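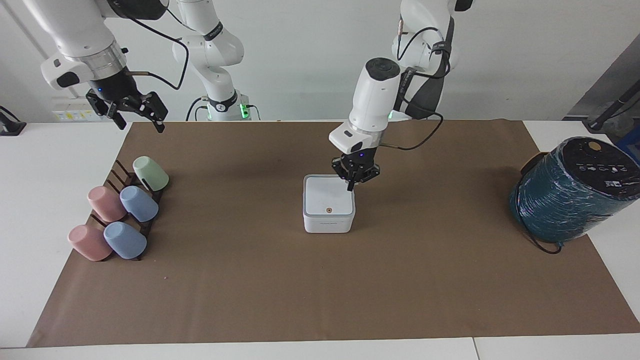
Reading time: 2 min

4.2 Checking the fingers and cables before a run

Do this check at the start of each shift, and also after any gripper was taken off. The Ceto cell must be powered, with the green ring lit at both bases.

1. Set the speed to the lowest step on the pendant. Keep one hand near the stop button.

2. Move each arm to its waiting position. The right gripper stays open, high over the mat. The left gripper comes down above the white box with the fingers nearly closed. It must not touch the lid.

3. Look at the small light on each gripper. If one is dark, go to section 4.5.

4. Follow the black cable from the wrist to the upper part of the arm. It must make a free loop. Turn the wrist slowly 2 times in each direction and watch that the cable does not pull.

5. Put the cup rack on the left side of the mat, cups with the rim down.

Note: Creases in the paper mat are allowed. Change the mat if a corner lifts.

Caution: Never push a finger straight by hand while the arm has power.

Finger screws are tightened again after 48 hours of work. Write the hour counter in the log. At Iddale the last entry is 3,744, signed by Josiane Sabatier.

Spare fingers are ordered from Stojanovska.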